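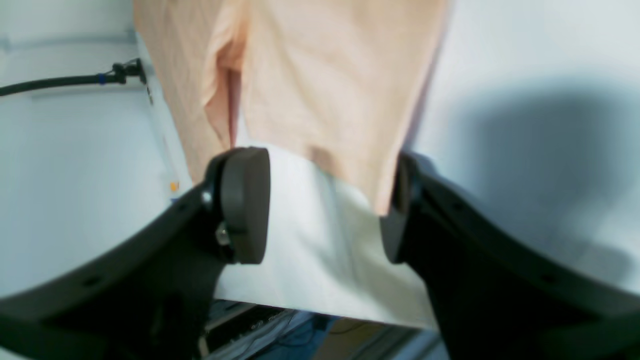 What should I soak an old linen tablecloth in to shift yellow fold marks? Cool water with a spoonful of oxygen bleach, left overnight, and then the same again in a fresh bowl if the lines are still there.

Hello all,

I promised to report back on the Wadholm tablecloths, and I'm so pleased with them that I'm writing before I've even put the ironing board away! First, the message that set me off, for anyone who missed it:

On Tuesday Kai-wen Chang wrote:
> My aunt left me a chest of table linen, all folded and
> starched, and every fold has gone the colour of weak tea.
> I boiled one napkin and it came out worse. Has anyone
> had luck with something gentler? I have 27 napkins to go
> and would rather not ruin the lot.

Kai-wen, please don't boil any more just yet. I think it's the old starch that browns, and heat seems to set it. Give everything a long soak in plain cool water first, and change the water when it goes cloudy (mine looked like barley broth, it was wonderful). Only then add the oxygen bleach. I did 2 soaks for the big cloth and one for the small ones, and the fold lines have gone from both ends and very nearly from the middle.

Don't wring them. I squeeze each piece between my hands and roll it in a towel, then hang it over a rail, not by the corners. Iron on the wrong side while it's still damp and you get that lovely soft sheen without any starch at all.

Coloured embroidery is another matter. Dab a hidden stitch with a wet white rag before you soak anything, especially the reds. I lost a border of poppies that way years ago and still mind.

One question back to the list: has anybody mended a pulled drawn-thread hem? I have one corner that's come adrift, and some fine thread from Westura that may be too shiny for it.

Kai-wen, do tell us how the next napkin comes out!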